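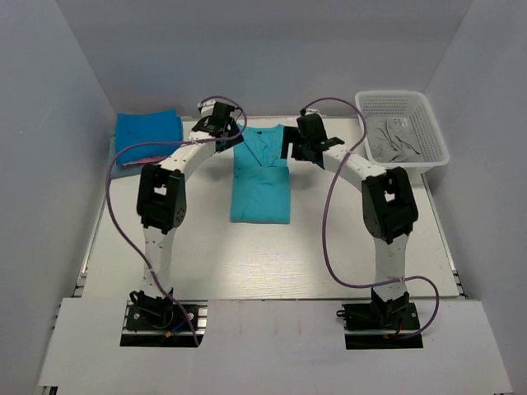 *A folded teal shirt on a light gray table.*

I have been thinking all June about clothes that last, and I suppose it started with my uncle Kauko Ojala, who wore the same brown cardigan for 31 years and never once seemed to feel sorry for himself. My aunt turned the cuffs, then turned them again, and when the elbows went she put in patches that didn't quite match (he liked them better that way!).

I'm not scolding anyone. I buy things I don't need, and I have a drawer in Kekley to prove it. But I do wish we taught mending in school again, a few weeks of it, right alongside fractions. A child who can sew on a button looks at a shirt differently for the rest of her life, and she'll be a pickier shopper too, turning seams inside out in the store the way my aunt did, much to everybody's embarrassment.

My friend Delia tells me people are too busy for it. Maybe so, but I darned two socks last night during the ball game, and I didn't miss a single inning.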